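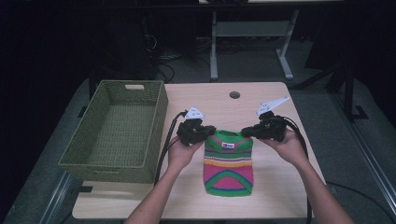 Striped sweater, pink at the bottom, laid out on the table.

12/24/19

So I finally fired my financial advisor. Well, "fired" sounds dramatic. What happened is that the firm he worked for, Sabbagh, got bought over the summer, and in August I got a thick envelope telling me that my accounts were moving to a new outfit called Hemora unless I objected in writing. I didn't object in writing. I put the envelope on top of the microwave and left it there until Thanksgiving, when my sister needed the microwave.

When I did read it I had questions! The letter used the word "seamless" on every page, and then on the last page there was a fee table. My old arrangement was a flat percentage with no minimum. The new one had the same percentage, plus an annual account charge of $126, per account. I have two accounts, an IRA from my job at Trurkonstead and a boring taxable one I opened when my grandmother left me some money. You can do that math faster than I did (I used my phone).

I know $252 a year isn't going to sink anybody. But I'm 20 years from retirement if all goes well, and I've read enough about fees to get itchy when a new one shows up. So I called. I was on hold for a good long while, then got a very nice person who said my advisor had "elected not to make the transition" and that my new contact was Ruba Ghanem.

Now, I want to be fair here, because Ruba was great. She called me back the same afternoon. She explained that the account charge covered statements and custody, and that it could be waived if I combined my accounts with my husband's as one household. She also told me without my asking that an IRA can't be merged with a regular taxable account, which I had been about to suggest like a genius. But she couldn't waive anything for me alone, and Imad Daher (the husband, for new readers, who still uses both his names when he answers the phone) has his money in his work plan and has no interest in moving it.

So I did what I'd been putting off for years and looked at what I was paying for. One phone call every spring. A birthday card. A mix of funds that, when I typed them all out on a Sunday-night kind of spreadsheet, looked an awful lot like a target date fund with extra steps.

I've started moving it all to a plain brokerage where I can hold a couple of index funds. The taxable account went over first and took nine days. The IRA is still in the air. I asked for a direct transfer so that no check ever comes to me, and Ruba said that was the right way to ask for it. There's a closing fee too, naturally, but the new place says they'll pay me back if I send them the statement showing it. I'll believe that when I see it.

Would I pay for advice again? Yes, I think so – by the hour, though. There's a planner over in Pustgate who charges $400 for one long sit-down, no products, and I may go see her in the new year about whether we should be paying extra on the house. If any of you have done the hourly thing, tell me how it went and what papers you brought. I'm guessing all of them.

Okay, I have pies to deal with. Merry Christmas if it's yours, and go open your envelopes.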